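Samonte -- Compras e Equipamentos
O planejamento da compra de garras robóticas para a linha de separação entra em nova etapa. Nesta sequência, apresentamos os critérios adotados pela instituição. 1/6

O orçamento prevê 2 células com o mesmo modelo de garra. A responsável técnica, Liis Pärn, solicitou que as propostas discriminem dedos de reposição, cabos e treinamento em itens separados. 2/6

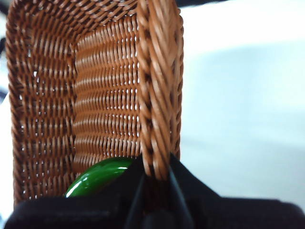 Última alteração desta página: abril, 16h40

Cestos trançados, fundos e estreitos, constam do caderno de requisitos. O fornecedor deverá informar a largura externa da garra com os dedos abertos e fechados -- medida ausente em parte dos catálogos recebidos. Objetos lisos e arredondados, de superfície brilhante, também integram a lista de itens de avaliação. 3/6

Foram convidadas a apresentar proposta as empresas Zonton, Petodeck e Gindura. Cada uma receberá a mesma lista, com 31 itens, e deverá cotar todos eles. Propostas parciais não serão consideradas. 4/6

O contrato de manutenção terá vigência de 18 meses, contados da entrega. Solicita-se ainda o preço unitário dos revestimentos dos dedos para um consumo previsto de 400 horas de operação. 5/6

Dúvidas sobre o caderno de requisitos devem ser encaminhadas por escrito a Rosalinda Gatchalian, no setor de compras. As respostas serão enviadas a todas as empresas convidadas -- sem identificação da autora da pergunta. 6/6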